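4.2 Small Parts, Large Containers, and the Problem of Where Things Go

Before we come to the sorting habits themselves, it is worth lingering for a while on what the families in our study meant when they said that a toy had been "put away." We had gone into the Groltov homes with a fairly tidy idea of the matter. A toy has a place, the child or the parent returns it to that place, and the day is over. By the second evening of visits we had given that idea up, and we hope the reader will bear with us while we explain why, as the rest of the section leans on it.

Over the course of the study we logged 3,797 separate toys and toy parts at the end-of-day count, which was taken in each home after the children had gone to bed. Small interlocking bricks made up a very large share of these, as anyone who has walked barefoot through a family living room would expect. What we had not expected was how often a brick would be found inside some other toy that had never been sold as a container at all. Dump trucks, teapots, doll beds, the hollow backs of plastic animals - all of them were holding bricks when we came by with our tally sheets. Following Ekström's term, which we have borrowed gladly, we call these "host toys," and we recorded 340 cases in which a host toy held at least one brick at the evening count.

We should say a word about how a case was coded. A brick counted as hosted if it rested wholly or mostly within the walls of another toy, whatever its angle and however it might have come to be there. We did not ask the coders to guess at intention, and we think this was wise, even though it cost us some interesting arguments. A brick that a child has lovingly tucked into bed and a brick that has simply fallen in look very much alike by eight in the evening.

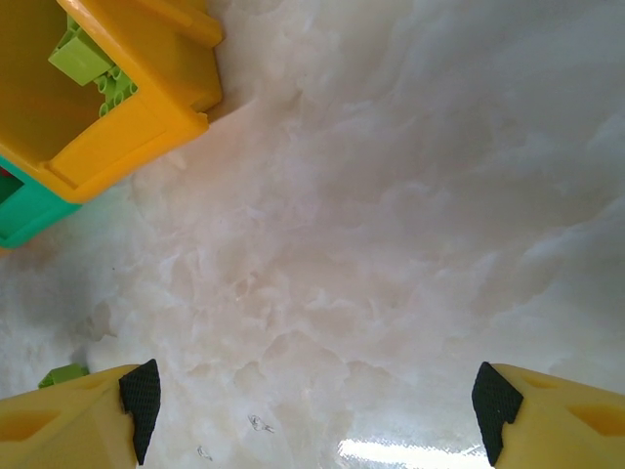
Host toys with thick walls and an open top were the ones that gave both parents and coders the most to talk about. They are generous shapes, easy for a small hand to reach into and easy for a grown-up to toss things toward from across the room, and they tend to sit out on whatever soft or rumpled surface the afternoon's play has ended on. The lime-green brick in Figure 4, lodged upright against the inner corner of the yellow structure, would be coded as hosted under our rules, with the added note "wedged," which we used for any brick held in place by the walls around it. We came to care about that note a good deal. Parents told us in the interviews that a loose brick in a host toy is found and moved along within a day or so, while a wedged one may stay for weeks, until it has more or less become part of the toy. One father called these bricks "the tenants," and the word caught on among the coders before we could think of anything more scholarly.

The difference shows in the follow-up counts. Of the 340 hosted cases, 300 had been cleared by the time of our next visit, and the bricks in question were back in a bin, on a shelf, or out on the floor again in the ordinary way. The remaining 40 had stayed where they were. We do not want to make too much of a number that size, particularly as our visits in July fell in a month when several families were away and very little tidying of any kind was going on. Still, it fits well with what Janel's earlier interviews would lead one to expect, and it fits with what the parents in our own sample said over and over at their kitchen tables.

A smaller set of families, 7 in all, had begun to use host toys on purpose. These households kept one roomy toy near the play area and treated it as a kind of halfway stop, where stray pieces could wait until somebody had the energy to carry them to the proper bin. The Grurnlow inventory, on which our own tally sheet is based, has no category for this sort of arrangement, and we had to add a line for it by hand. In these homes the parents described the end of the day as calmer - "good enough for tonight" was a phrase we wrote down more than once - although the number of pieces left on the floor was much the same as in the other homes.

We return to the halfway stop in Section 4.3, where the children's own accounts of it are set beside those of their parents.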